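Wig days, cold tea and a very good chair

Notes from a long chat with the woman who runs the free hair and skin sessions at Jondar, our local drop-in for people having cancer treatment. She asked to stay nameless, says the place isn't hers. Fair enough. We talked in the back room in February, her coat on the whole time, heating on the blink again.

She was a salon hairdresser for 30 years before this. Started at 16, sweeping. Had her own place in Esex (the village, one s, everyone gets it wrong) until her hands began to play up. "I could still cut, but not all day. Not nine in a row. So I sold up and thought, right, gardening. I lasted till the spring."

What brought her here was a former client. Came to the house one evening and asked her to shave her head. "She'd booked it with a barber and lost her nerve in the car park. We did it in my kitchen with the radio on. Took ten minutes. Then she stayed for three hours and ate all my biscuits."

After that, word got round. She did 39 heads at home in the first year, most of them in the evening. Then Jondar offered her a room and a proper chair. She's very keen on the chair. It tips, it goes up and down, it's got arms you can push up on when your legs are like string. "People come in grey with tiredness. If the chair's wrong you've lost them before you start."

So what happens in a session? Depends. Some want the shave. Some want a wig trimmed so it stops looking like a wig – that's the thing she does most, thining out the fringe, taking the bulk from behind the ears. "Straight from the box they've got far too much hair. More than anyone's ever had. You take a bit out and suddenly it's a person again."

Others don't want hair talk at all. Eyebrows, mainly. She draws them on, then makes you do the second one yourself. Wonky is allowed. "If I do both, you go home with nice eyebrows and no idea how to do them tomorrow."

And skin. Dry, sore, tight skin, nails that catch on everything. She keeps it dull on purpose: plain cream, no scent, lots of it, cotton gloves at bedtime. Anything broken or angry-looking goes straight back to the nurses. She's firm on that. "I do hair. I'm not going to guess about a rash."
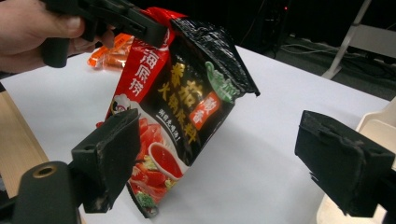
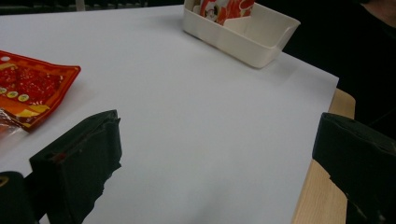

I asked about smells, as I'd been told off at the door for my hand cream. She laughed, but she means it. No perfume, no hairspray with the door shut, no scented candles ever. Treatment can turn a smell you love into one that makes you heave. Her own shampoo went first, then the coffee machine in the corridor. She drinks her tea cold now, out of habit more than anything.

Money next. Nobody pays to come. A decent synthetic wig can be 200 pounds and she's seen people spend 400 on one in a panic, the week before treatment, then never take it out of the box. Her advice is to wait if you can bear to. Try a few on. Bring the friend who tells you the truth, leave the one who cries.

There's a lending shelf as well, the Vanags shelf, after the wig shop that used to be on the high street and left its stock behind when it closed. Short bobs mostly, a couple of long ones, one bright copper that goes out more than all the rest. Each one gets washed and left on a stand overnight before it's lent again. Don't use hot water on them, she says. Or a hairdryer. Or open the oven in one – the fringe frizzles up and that's that. She has seen it twice.

Men come too, fewer than she'd like. They ask about beards, usually right at the end with one arm already in their jacket. Also sunburn. A newly bald head burns fast and the tops of ears are worse, so suncream goes in every bag they take home, winter included.

Does it get to her? Long pause. Yes. Some people stop coming and she doesn't always hear why. She walks home the long way by Stultness, along the water, and doesn't put the telly on for a bit. "Then I wash the towels. There's always towels."

What would she change? A second basin. A door that doesn't bang. And she'd like the leaflet handed out sooner, at the first appointment, when people still have their hair and a bit of time to think. At the moment most find her once it's coming out on the pillow. "By then they're frightened of it. I'd sooner have had a cup of tea with them first."

She had someone at two so we stopped there. Sessions are by appointment, ask at the Jondar front desk or ring and leave a message. You can bring someone with you. You don't have to have decided anyting before you come.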